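Clearing the long table

We have had the long cream table since we moved to Nenmont, and in that time it has been a desk, a dinner table, a place for wrapping presents and, for most of this summer, a place to put things down. I decided in July that it would be cleared by the time school went back. It is now September 2024 and it is nearly done.

The table is two tables. We bought the first from Sirard when they were closing their shop by the station, and the second came from the same range a few months later. They are pushed together along the long side so you get a good deep surface, with only a thin line where they meet. Crumbs go in the line. I run an old bank card along it when it gets bad.

I started by taking everything off and putting it on the floor in the next room. That was a mistake in one way, as it then had to be stepped over for 3 days. Most of it was paper. There were school letters, the manual for a boiler we no longer own, and a Noonan catalogue still in its wrapper. The paper went in the recycling apart from the things with a stamp or a signature on them, and those are now in a box file under the stairs.

After that I washed the top with warm water and a bit of washing-up liquid and let only a few things back on. 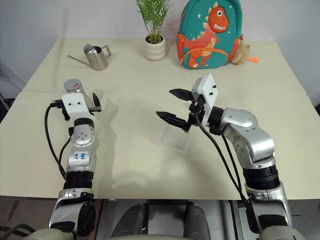
The watering can, the fern-like one and the dinosaur bag, back on the table.

The plant has been the best thing to come out of all this. It used to live on the bathroom windowsill where it got knocked every time the window was opened. I don't know its proper name. The label went missing years ago, but it has very fine, feathery leaves and it sulks if it is left dry. The white ribbed pot was £14.87 from Dakodell, reduced because the box was damaged. The pot was fine.

I keep the watering can on the table as well now. It is a small steel one with a long thin spout, good for getting in under the leaves without soaking everything. When it was kept under the sink I forgot to use it.

The backpack is not supposed to be a permanent resident. It is the teal one with the orange dinosaur, chosen by our youngest over a plain navy one that I would have preferred. I have come round to it. It is easy to spot in a cloakroom and the stars have not come off in the wash. The little plush toy hanging off the side was added later and I am not allowed to remove it. The plan is for the bag to be packed on the table the night before and then moved to the hook by the door, and we manage the first half of that.

I still need to find somewhere for the printer, and the chairs want new felt pads because they scrape. I bought a pack of 96, so there will be plenty left over for the bookcase. I'll do those next, once I have found where I put the scissors.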